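Workshop tips: choosing between grippers when you have a bench, a kitchen and no patience

These are the notes I keep taped inside the lid of the parts bin, typed up after Ademir Siqueira complained that he couldn't read my handwriting and had been tightening things that were supposed to be left alone. They cover trying out grippers on a small arm, first in simulation and then on the bench, for the sort of jobs you find in a kitchen: doors, drawers, sponges, the mug with the bad handle. Take what you like. I have made every mistake below at least once and a couple of them on purpose.

Before you bolt anything on

Weigh the gripper yourself. The number on the box is the weight of the gripper in the brochure, which has no cable, no adapter plate and no screws. My Nultov two-finger unit was sold as a light one and came to 700 grams by the time it could be persuaded to hang off the wrist. Put the real figure into the controller's payload setting or the arm will sag like a cheap shelf and you'll blame the camera.

Mark the adapter plate with a paint pen so it goes on the same way round every time. A plate with a symmetrical bolt pattern will fit four ways and be right in one of them.

Keep the fingertip screws in a magnetic dish. Do not keep them in a mug, however clean.

If the pads are rubber, wipe them with a little rubbing alcohol and let them dry before you compare anything. Fingerprints are slippery. So is olive oil, which I mention for my own benefit.

Change one thing at a time. I know. You have the gripper off anyway and the new camera bracket is right there. Leave it alone, or you'll spend an evening unable to say which of the two made it worse.

Picking jobs for the comparison

You want a short list of boring jobs and you want to do them the same way for every gripper. Mine is a cabinet door, a folded dish towel, a tall glass and a sponge. Ovidiu Cârstea added "a wet grape" in January, and we do it at the end of the day when morale can take it.

Write down the starting pose of the arm as joint angles. "Sort of up and to the left" is how I recorded it the first time, and those results are now decorative.

Decide what counts as a grab before you start. Ours is lifted clear of the counter and held for 3 seconds. Without a rule you will find yourself awarding points to the gripper you paid for.

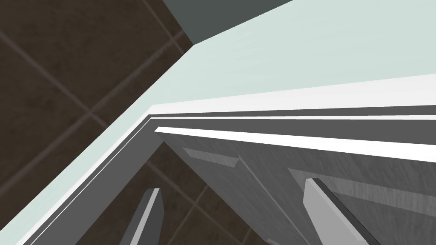 Finger width matters more in a simulated kitchen than the catalog pages let on, and cabinets are where I would try it first. Set the fingers wide and bring them up to the door from a bad angle, the kind you get when the arm has had to reach around something. The broad flat finger on the right has its tip over gray wood grain just under a beveled panel edge, while the other one has only floor tile behind it, and from a view like that I wouldn't trust my own guess at how far off the door either of them is. So pull up the distance readout before you close. A pale counter with a bright white trim band along the front will also grab your eye every time, and your eye will be wrong about what's nearest. I now tint the fingers some awful color for approach tests. Gray on gray cabinet is very tasteful and I kept losing the tip.

Make the simulated pads slightly worse than the real ones. Every simulator I've used ships with friction generous enough to pick up a bowling ball by good intentions. Turn it down until the glass starts to slip, then go up a notch.

Check your collision shapes. If the finger looks like a tapered slab but the physics thinks it's a brick, you'll never get it behind a door edge and you'll go shopping for a slimmer gripper you didn't need. Two evenings, that one cost me.

The grippers, briefly

Nultov two-finger. Heavy, strong, dull in the best way. Closes the same every time. The fingers are long enough to reach past a counter lip, and stiff enough that if you get the height wrong something other than the finger will give. Use low force for the first pass. Also for the second.

Halena soft gripper. Lovely with fruit, hopeless with a door. It pats the cabinet in a consoling sort of way. The sleeves pick up lint, so lint-roll them before the towel test or you'll be measuring the fuzz.

Grinura three-finger. Clever thing, and it knows it. Terrific on the tall glass. Wants a calibration routine each time it's powered up and will sulk if a finger is touching anything when it starts. Park the arm well above the counter before you switch on. I've written this on the power strip.

If I could keep just one it would be the Nultov, with a second set of pads. Ademir would keep the Grinura, but Ademir also likes sourdough.

Cameras and where to put them

A wrist camera shows you the fingers and very little else. That's useful for the last few inches and maddening before that. Add a fixed one on a clamp, looking down at the counter from the side, and label the two feeds on the screen. You will mix them up otherwise, and you will mix them up while the arm is moving.

Lock the exposure. A white countertop will persuade any automatic camera to turn everything else into soup.

If the view is tilted, leave it tilted and get used to it. I spent a whole afternoon rotating the wrist feed in software so the counter would look level, and then drove the arm the wrong way for a week – my hands had learned the old one.

Tape the camera cable to the forearm with a slack loop at each joint. Test the loops by hand, at the full range, with the power off. A cable that's fine in the home position is telling you nothing.

The controller

We run the Jitaru box. It's all right. The jog buttons are too close to the speed dial, so I stuck a bump of silicone sealant on the stop button to find it without looking. Cheapest upgrade in the shop.

Set a speed cap for comparisons and don't touch it. A fast gripper on a slow arm and a slow gripper on a fast arm will give you two lovely columns of numbers that have no business on the same sheet.

Save each setup under the name of the gripper and the pads. "final2" is not a name. We have a "final2" and neither of us will admit to it.

Back up the settings before you update anything. After the last update ours reset the grip force to the factory value, and the tall glass became several short ones. Keep a dustpan within reach and use plastic tumblers until the settings have been checked.

Odds and ends

Foam shelf liner makes a decent emergency finger pad. Cut it big, glue it, trim after.

Blue painter's tape on the real counter for object positions. It comes off clean if you pull it the same night. After a week it becomes part of the kitchen.

A folded towel should be refolded by the same person every time. Ovidiu folds in thirds. I fold in halves. We lost a morning to that.

Spare M3 screws: buy the box of 700. You'll think it's excessive, and then you'll drop the lid.

Last, wash the sponge.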